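1/4 Trongate Skincare has updated its guidance on the Petrenko overnight hand mask. Customers with sensitive skin should patch test on the inner arm before first use. 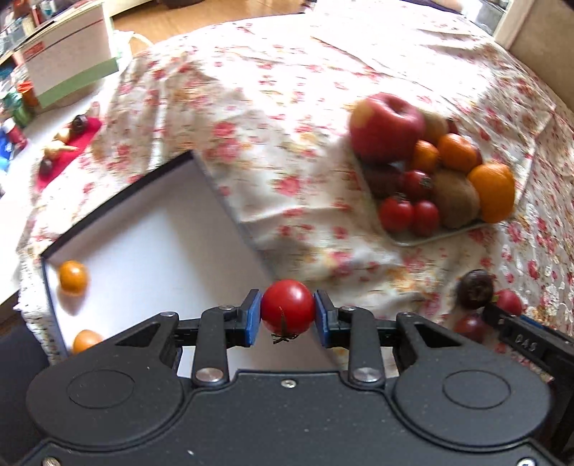 2/4 Apply a thin layer to clean hands and leave it on for 8 minutes. Remove any excess with a soft cloth. The mask should not be used on broken skin.

3/4 The citrus version returns to our Nirnorside counter in October. Oksana Vasylenko will offer hand care consultations there from 9 a.m.

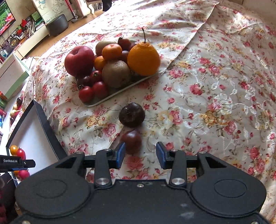
4/4 Refills are available at both counters, Nirnorside and Skumulham. Questions about ingredients may be sent to Demyd Kravchuk, Customer Care.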